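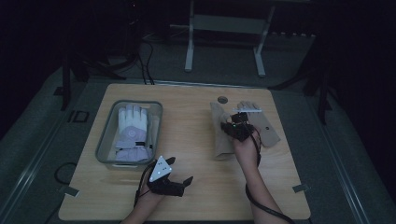

Daryna Lysenko wants to know whether the Idik kit is worth having if all you ever do is soft stuff, cloth and knitwear and so on, or whether she'd be paying for grip strength she'll never use. Good question, and it's more or less the one I set out to answer when I started this folder, so I'll have a go at it before the boring bits.

Short answer: yes, if you already have somewhere to bolt it down. Longer answer is the rest of this README.

What's in here

3407 short recordings made with the Idik handheld pair, which Flarkimside sell as a boxed kit (two grippers, cables, marker plates, a set of clamps and a board). All of them are glove jobs. Picking a glove up off the board, laying one flat, putting one into a tray, taking it out again. I chose gloves as they're floppy, they've got fingers that fold under at the worst moment, and I could get plenty of different ones cheaply!

Gloves in the set are knit ones and flat cloth ones. The tray is clear plastic with raised walls, and the board is light wood. I've kept the same layout for most of the recordings, so please don't expect much variety in the furniture.

Folders

raw/ is everything straight off the kit
trimmed/ has the dead time taken off both ends
notes/ is my own scribbles, one text file per session, spelling not guaranteed
rejects/ holds the 121 recordings I wouldn't train on, kept because A-yeong Choo asked for failures and she was right to

Start with trimmed/. If a recording is missing from there it'll be in rejects/, with a line in notes/ saying what went wrong.

How I got on with the kit

The grippers are lighter in the hand than I'd feared. I can do a good long session before my wrist complains, and my hands aren't large. The jaws close evenly on thin fabric and you can feel the cloth bunch up between them, which I hadn't expected to feel at all through that much plastic. On thick knit they slip a bit if you go in near the cuff. Go for the palm and you're fine.

The cables are my main grumble. They're thick, they're stiff, and the one on my right side runs down past my wrist where it likes to tug just as I'm reaching across. Roman Rutkowska tapes his to his sleeve. I tried that and went back to simply leaving more slack (the tape took the fluff off a jumper I like).

The clamps that hold the board are small but they do hold. Carpet underneath was a worry, and the board hasn't shifted on me yet. Tighten both before you calibrate, though, or you'll be doing it twice like I did.

Calibration itself takes 4 minutes once you know the order of the steps. The printed leaflet has them in the wrong order. Jade Cormier at Unesstead put a corrected list in notes/calibration.txt and I'd use that one.

Known problems

Tracking drops out for a moment if you tip a marker plate too far away from you. I've flagged the worst of these.
80 of the early recordings have the left and right streams swapped. The list is in notes/swapped.txt and the Friesen loader fixes them on the way in, but nothing else will.
Low light in nearly everything. I like working that way and the tracking didn't mind, but your model might.

Would I buy it again?

For gloves, tea towels, that sort of thing, I would. For anything heavy I'd borrow one first. Aaliyah Grewal has had hers since April and mostly agrees with me, apart from the cables, which she says soften up. Mine haven't.

Last updated 26 January 2024. If a file won't open, tell me which session it's from and I'll put up a fresh copy.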